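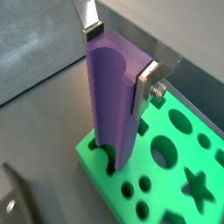 20 April 2020
By Marleny Marulanda

Hi all, quick one before I run. Answering Cristian from the thread, plus notes for everyone who couldn't get on the Voltetcombe demo.

Cristian Flores wrote:
> Could somebody write up what the Voltetcombe people showed? I only
> caught the last bit and the sound was gone. Mainly want to know:
> is it worth asking them for a slot in September, what does the
> sorter task really test, and did anybody ask about the fingers.
> Also Roswitha says the board is the same one Espinoza uses, is it?
>
> Cristian

OK in order.

September: yes, I'd ask. Natanael Assunção ran the whole thing and he was relaxed about questions, stopped the arm whenever anyone wanted to look at something. They can take a group on site again by then, they hope. No promises. If it's remote again, ask for the wrist view full screen from the start, we lost a good while squinting at the wide shot of the whole cell and you could see nothing.

What it tests: getting a long piece into a hole that only just fits it. Green board, lots of shapes, star, circles, ovals, a hexagon. The purple block is the awkward one. It's long, and it has a groove down one side, so the notch at the top end tells you which way it's turned. Grip is up near the top and all the length hangs below, so a small tilt at the fingers is a big miss at the board. Natanael said that twice and I think it was the main point of the whole session really. 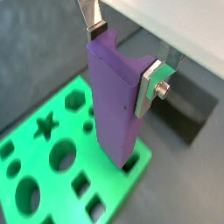
Purple block at the board, held near the top. Voltetcombe demo.

Scoring, since Mercedes will ask: they do runs of 100 tries per shape, and a try is out if the arm lets go early or needs more than 2 corrections. He had numbers for an older setup but asked us not to pass them on, so I wont. Software is Favix on their side, with their own stuff on top for the last bit of the move. I did not follow the last bit. Something about feeling for the edge and then backing off. Mercedes Cabrera took proper notes on that, ask her.

Fingers: yes, Roswitha asked. The pads come off and get swapped, they've tried softer and harder. Softer holds better but the block can swing a little, harder keeps it straight but marks the foam pieces over time. No favorite yet. They get pads from Follum and the bill for the last batch was 295 with shipping, which got a few groans. He'd send us a spare pair if we pay postage. Anyone want them?? Tell me, I'll collect names.

Board: not the same as the Espinoza one. Similar idea, but Natanael said theirs has different shapes and a tighter fit. Roswitha Schnyder has the Espinoza sheet if you want to compare, I dont.

Other bits
- bring your own pieces if we go in person, he's happy to try them, nothing shiny
- the light matters more than I thought, they changed a lamp halfway and had to redo the setup
- recording exists but it's big, I'll put the link up tonight or tommorow
- they asked what WE are working on and we were all useless at answering. Somebody prepare a couple of slides please

Send September dates to me by the end of the week, not to the whole list. Have to go, call starting.

Marleny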